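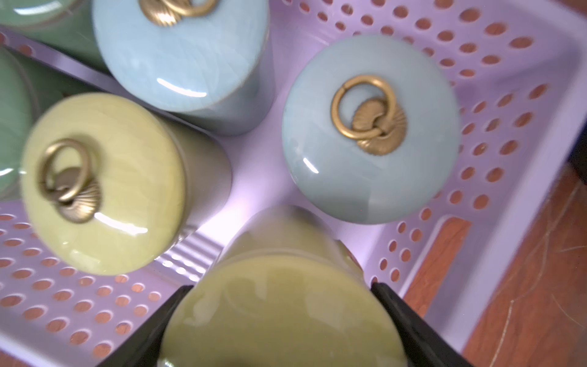
4.2 Greifen aus dem Korb: Blick der Handgelenkkamera

Unser durchgehendes Beispiel in diesem Kapitel sind glasierte Keramikdosen mit Deckel, die dicht beieinander in einem gelochten Kunststoffkorb stehen. Die Aufgabe lautet: eine bestimmte Dose zwischen die beiden Finger nehmen, senkrecht herausheben, neben dem Korb abstellen. Die Nachbardosen sollen dabei nicht angestoßen werden.

Drei Eigenschaften machen die Aufgabe für ein kamerabasiertes Verfahren schwierig.

(a) Glanz. Die Glasur erzeugt helle Reflexe auf Deckel und Wand. Ein Reflex wandert mit der Kamera und ist deshalb kein fester Punkt am Objekt. Verfahren, die Merkmale von Bild zu Bild verfolgen, halten ihn leicht für einen solchen.

(b) Ähnliche Farben. Zwischen Jadegrün, Olivgrün und Gelbgrün liegen im Farbraum keine großen Abstände. Bei automatischem Weißabgleich verschieben sie sich zusätzlich. Wir schalten ihn ab.

(c) Nähe. Kurz vor und während des Griffs ist das Zielobjekt der Kamera am nächsten und wird unscharf. Die Finger verdecken einen Teil davon. Gerade in dieser Phase wird die Information über die seitliche Lage aber gebraucht.

Hinzu kommen die Ringgriffe aus Messing auf den Deckeln. Sie bieten sich als Landmarke an, weil sie sich farblich gut von der Glasur abheben. Der Ring ist jedoch beweglich und liegt bei jeder Dose anders. Als Bezugspunkt taugt nur die muschelförmige Platte, an der er hängt. Wer den Ring selbst annotiert, bekommt eine Lagestreuung, die mit der Lage der Dose nichts zu tun hat.

4.3 Verfahren

Die Strategie wird durch Nachahmung gelernt (Behavior Cloning). Eine Person führt den Arm über ein Bediengerät, aufgezeichnet werden Kamerabild, Gelenkwinkel und Fingeröffnung. Das Netz sagt aus der aktuellen Beobachtung eine kurze Folge von Bewegungen voraus, von der jeweils nur der Anfang ausgeführt wird. Danach wird neu vorhergesagt.

Für das Beispiel liegen 82 Vorführungen vor, aufgenommen von Đức Ninh und Zoi Sarantis. Zerlegt in überlappende Abschnitte ergeben sie 2679 Trainingsbeispiele. Die Aufteilung in Trainings- und Prüfdaten erfolgt nach ganzen Vorführungen. Eine Aufteilung nach Abschnitten wäre falsch: Benachbarte Abschnitte sind fast gleich, und der Prüffehler sähe viel zu günstig aus.

Verglichen werden zwei Varianten:

Variante Vik: nur Handgelenkkamera und Gelenkwinkel.
Variante Rurby: zusätzlich eine feste Kamera schräg über dem Tisch.

Netzgröße, Lernrate und Zahl der Durchläufe sind in beiden Fällen gleich. Jede Variante wird in 30 Versuchen geprüft, mit denselben Anfangsanordnungen in derselben Reihenfolge. Die Anordnungen stehen im Protokollbogen — bitte nicht nach Augenmaß nachstellen, sondern die Schablone verwenden.

4.4 Was als Erfolg zählt

Ein Versuch gilt als gelungen, wenn die richtige Dose aufrecht neben dem Korb steht und keine andere Dose umgefallen ist. Leichtes Verschieben der Nachbarn wird notiert, aber nicht als Fehler gewertet. Fehlversuche werden einer von 3 Klassen zugeordnet:

F1: falsche Dose gegriffen
F2: Griff nicht geschlossen oder Dose abgerutscht
F3: Kontakt mit Nachbardose oder Korbwand, Abbruch durch die Kraftgrenze

Bei mehreren Fehlern in einem Versuch zählt der zeitlich erste.

4.5 Hinweise zur Auswertung

Die bloße Erfolgsquote sagt bei dieser Versuchszahl wenig. Geben Sie immer ein Konfidenzintervall an (Wilson, 95 Prozent). Da beide Varianten auf denselben Anordnungen laufen, sind die Ergebnisse gepaart; der passende Test ist der von McNemar. Ein Unterschied von wenigen Versuchen reicht in der Regel nicht, um eine Variante als besser zu bezeichnen.

Betrachten Sie außerdem die Fehlerklassen getrennt. Die feste Kamera sollte vor allem F1 beeinflussen, denn sie zeigt den ganzen Korb auch dann noch, wenn das Bild am Handgelenk weitgehend von der Zieldose ausgefüllt ist. Für F2 ist eher kein Gewinn zu erwarten. Ob die Daten diese Vermutung stützen, ist Teil der Übung.

Aufgaben zu Kapitel 4

1. Begründen Sie, warum eine Drehung der Dose um ihre Hochachse für den Griff an der Wand unerheblich ist, für das Aussehen des Deckels jedoch nicht. Welche Datenerweiterung folgt daraus, und welche wäre unzulässig?

2. Berechnen Sie aus dem Protokollbogen die Erfolgsquoten beider Varianten mit Intervall und führen Sie den gepaarten Test durch.

3. Skizzieren Sie eine Anordnung, in der zwei Finger eine Dose nicht von der Seite fassen können, ohne eine Nachbardose zu berühren. Wie müsste die Strategie vorgehen?

Abgabe bis Sonntag, 18 Uhr, im Kursordner. Der Auswertecode liegt im Verzeichnis Cilero, Unterordner kap4.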